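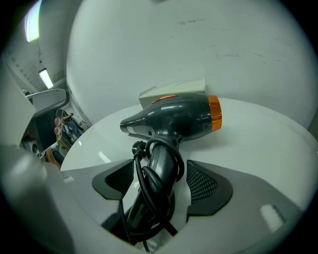 关于我们

Gedano 是一家做说明书的公司。准确一点讲，我们替小家电厂商写、改、译、排说明书，也写包装盒侧面那几行字，以及插头上挂着的那张没人撕得干净的小标签。公司成立那年只有两张桌子，其中一张是房东留下的，抽屉至今打不开，我们搬了两次家都带着它。

常有人问，说明书这东西还有人看吗。有的。大多数人在两种时候看：机器不动了，或者机器动得太厉害了。这两种时候读者的心情都不算好，所以我们的句子尽量短，动词尽量靠前，“敬请广大用户朋友予以充分理解”之类的话一律删掉。客户有时会把它加回来，我们再删一次。最长的一回来回了六轮，最后双方各退一步，保留了“请”字。

我们怎么开始的

创始的几个人原先都在同一家翻译社上班，专门接没人愿意接的稿子。有一年接到一份电热水壶的说明书，原文是从丹麦语译成英语、再从英语译成中文的，里面有一句“请勿在水壶感到孤独时使用”。原意是壶里没有水的时候不要通电。那句话后来被裱起来挂在门口，客户来访时多半会站在那里看一会儿，然后谈价钱就顺利一些。

写那份原稿的丹麦厂商叫 Kjærgaard，后来成了我们第一个长期客户。他们的名字在中文排版软件里经常变成一个方框，为此我们专门写了一份内部文件，讲怎样打出那个字母。这份文件是公司里被打开次数最多的一份。

我们做什么

撰写与改写。您给我们一台机器和一叠工程师写的资料，我们先把机器用上几天，再动笔。工程师的资料通常很正确，只是默认读者也是工程师。

翻译与审校。目前做中、英、德、丹麦四种语言。日语我们做过一年，做得不够好，就停了。有需要的客户，我们可以介绍做得好的同行，不收介绍费，对方请吃饭的话我们会去。

安全警示整理。我们手里有一份警示语清单，共159条，都是从历年稿件里攒下来的，按危险程度排序。排在最后的一条是“本产品不可食用”，来自一款形状过于逼真的草莓计时器。

旧稿抢救。专门接那些改过很多版、已经不知道哪一版是对的说明书。Prodex 的一款熨斗曾经同时流通着四个版本，其中两个版本对于能不能加自来水意见相反。我们花了一个春天把它们合成了一份。

我们怎么收费

简易单页，每份600元，含一次修改。标准折页，每份899元起，含两次修改。超过两次的修改按次加收145元，这个价格定得不高不低，刚好够让人在发邮件之前再读一遍稿子。整本手册另议，警示语不按字数收费，该写多少写多少。

加急可以，但请不要在星号旁边写“非常急”。我们按交稿日期排队，星号的数量不影响顺序。

我们不做什么

不写广告语。试过一次，给 Fastis 的一款榨汁机写了“榨汁时请盖好盖子”，对方说不够有感染力，我们觉得已经很有感染力了。之后他们的广告找了别人，说明书仍旧交给我们，合作至今。

不写“如有变更，恕不另行通知”，除非法务坚持。法务一般会坚持。

不替产品道歉。如果一个按钮需要用两段话才能解释清楚，我们会先建议客户改按钮。建议被采纳的时候不多，不过每次被采纳，我们都会在公司的小黑板上记一笔，中午加一个菜。

在这里上班

办公室在一栋老厂房的三楼，电梯的说明牌不是我们写的，请多包涵。样品柜占了一整面墙，按字母排，找东西主要靠记性。公司规定稿子写完以后要念出声来，所以下午常常能听见有人用很郑重的语气朗读滤网的清洗步骤。新同事一般第二周就习惯了。

招人不看专业。学中文的、学机械的、开过修理铺的都有。笔试只有一道题，请您写清楚怎样给一床被子套上被套，不许配图。答得最好的那份现在还在用，贴在休息室的床头。

我们每年三月会办一次旧说明书交换会，欢迎带着家里抽屉最底下的那一沓过来。缺页也收，水渍也收，只剩保修卡的请另放一摞。

联系我们

询价请附上产品型号、语言和希望交稿的日期。样机可以直接寄来，请务必附上电源线。寄回时我们会照原样装箱，泡沫的方向如果实在对不上，会写一张字条说明。

本页更新于2026年1月25日，上一版里有一个错别字，感谢三位来信指出的读者。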